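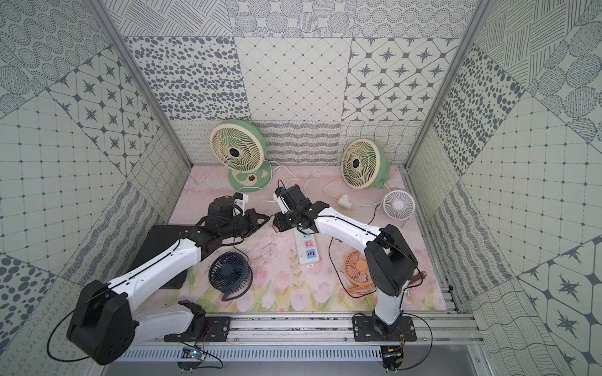 3. Régler vos limites de jeu et votre première session

Cette section concerne les joueurs qui ont déjà ouvert un compte Duvby et confirmé leur adresse électronique. Si votre compte n'est pas encore confirmé, retournez à la section 2. Les étapes sont les mêmes sur ordinateur et sur téléphone, mais sur téléphone le menu se trouve en bas de l'écran.

Version du guide : 30 octobre 2023. Les écrans ont changé en septembre, et certains boutons portent maintenant un autre nom que dans l'ancien guide.

3.1 Avant de commencer

Préparez votre mot de passe et le téléphone sur lequel vous recevez les codes. Le réglage complet demande environ 16 minutes la première fois. Vous pouvez l'interrompre après chaque étape, le système garde ce qui est déjà enregistré.

Attention : les machines à sous en argent réel sont interdites aux mineurs, et elles ne sont pas autorisées dans tous les pays. C'est à vous de vérifier la règle de l'endroit où vous habitez. Le mode démonstration utilise seulement des jetons fictifs.

3.2 Fixer la limite de dépôt

1. Ouvrez le menu Compte, puis choisissez Limites.
2. Appuyez sur Dépôt. Trois périodes sont proposées : jour, semaine, mois.
3. Choisissez une seule période pour commencer. On peut en ajouter une autre plus tard.
4. Écrivez le montant sans virgule et sans espace. Par exemple, écrivez 25 et non 25,00.
5. Appuyez sur Enregistrer. Un code vous est envoyé.
6. Entrez le code, puis attendez le message « Limite active ».

Note : une limite plus basse est appliquée tout de suite. Une limite plus haute est appliquée seulement après le délai affiché à l'écran, et il faut la confirmer une deuxième fois. Si vous ne confirmez pas, l'ancienne limite reste en place.

Note : le montant maximum que le champ accepte est 1000 par mois. Si vous écrivez davantage, le champ devient rouge et le bouton Enregistrer ne répond plus.

3.3 Fixer la durée de session

1. Dans le menu Limites, appuyez sur Durée.
2. Déplacez le curseur jusqu'à la durée souhaitée.
3. Cochez la case Rappel à mi-temps si vous voulez recevoir un avertissement au milieu de la session.
4. Enregistrez.

Quand la durée est terminée, le tour en cours va jusqu'à sa fin et le gain éventuel est ajouté au solde. Ensuite le jeu se ferme. Une partie de tours gratuits qui n'est pas terminée est gardée en mémoire et vous la retrouvez à la prochaine connexion – sauf dans les jeux de la série Zudley, où elle est jouée automatiquement.

3.4 Lancer un jeu en mode démonstration

Nous conseillons de faire les premiers tours dans Cocco, qui a peu de symboles et une table des gains assez courte.

1. Dans la salle de jeux, tapez Cocco dans le champ de recherche.
2. Appuyez sur Démo et non sur Jouer. Les deux boutons sont proches, surtout sur un petit écran.
3. Attendez la fin du chargement. La barre peut rester immobile quelques secondes vers la fin, c'est normal.
4. Ouvrez la table des gains avec la touche « i ».
5. Choisissez la mise avec les touches + et –. La mise affichée est la mise totale, pas la mise par ligne.
6. Appuyez sur la flèche ronde pour lancer les rouleaux.

Attention : le résultat de chaque tour est tiré au hasard et ne dépend pas des tours précédents. Une longue série sans gain n'annonce pas un gain. Les résultats obtenus en démonstration ne permettent pas de prévoir ceux du jeu en argent réel.

3.5 Régler le jeu automatique

Le jeu automatique est désactivé à l'installation. Pour l'utiliser en démonstration :

1. Ouvrez les réglages du jeu (roue dentée).
2. Activez Tours automatiques.
3. Choisissez le nombre de tours. La plus petite valeur est 16.
4. Remplissez obligatoirement le champ Arrêt si perte. Sans cette valeur, la fonction ne démarre pas.

Pour arrêter avant la fin, appuyez une fois sur le carré. N'appuyez pas plusieurs fois de suite : le deuxième appui peut relancer un tour simple.

3.6 Si quelque chose ne fonctionne pas

Le code n'arrive pas : vérifiez le numéro dans Compte, puis demandez un nouveau code. L'ancien code n'est plus valable, même s'il arrive après.

L'écran reste noir : fermez le jeu, videz la mémoire du navigateur et ouvrez le jeu de nouveau. Les jeux Bendarberg ont besoin d'un navigateur récent.

Le solde semble faux : ouvrez Historique et comparez le dernier tour. Si la différence reste, notez le numéro du tour et envoyez-le à l'assistance par le formulaire du menu Aide.

Vous voulez faire une pause : dans Limites, choisissez Pause et indiquez la période. Pendant la pause, la connexion aux jeux est fermée, mais le retrait du solde reste possible. Une pause commencée ne peut pas être raccourcie, ni par vous, ni par l'assistance.

La vérification d'identité et les retraits sont expliqués à la section 4.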